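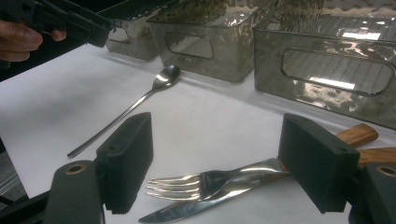 Wai-kit Pan thinks we should stop blaming the pads and look at the spring in the handle first, and he told me so before I had even put my coffee down this morning. His argument is that the Trernari hand-held closes harder at the end of its travel than at the start, so anything thin gets a shove right when you want it held still. I have a soft spot for the pads theory (it was mine, after all) but I promised him a fair trial, so that is what today went to.

11 May 2023, cutlery sorting, Trernari against Flenon

Same job as in March: fork, knife and long spoon on white paper, smoky bins along the back. I left the fork and knife crossed on purpose, since a neat row tells us very little about how these tools will do in a real kitchen drawer. Flat black pads on the Trernari to begin with, the ones that are getting a bit worn at the edges.

Trernari, stock spring: 10 tries at the fork, 7 good. The misses all went the same way - the pads met the neck, the fork rolled, and the knife came along for the ride. The wooden handles were much kinder to me than the steel, and I caught myself drifting toward them, so for the second half I made a rule that I had to take the neck.

Trernari, softer spring: 10 tries, 9 good. I will admit this cheered me up even though it makes Wai-kit right. The close feels slower in the hand and you get a moment to nudge your wrist before it bites.

Flenon: started and not finished. It is a lovely thing to hold and my thumb was grateful, but the jaw opens so wide that I kept bumping the bins on the way over. Needs its travel stop moved in before I write down any numbers for it.

The spoon is still the awkward one. With the handle lying flat the pads just skate over it, whichever spring is in. Wai-kit wants to try the thin Ernar tips, and I'd like to try coming in lower first, because swapping tips means redoing the zero and I only did that on Tuesday.

Softer spring stays in for now. Old one is in the envelope taped inside the cabinet door, marked 117.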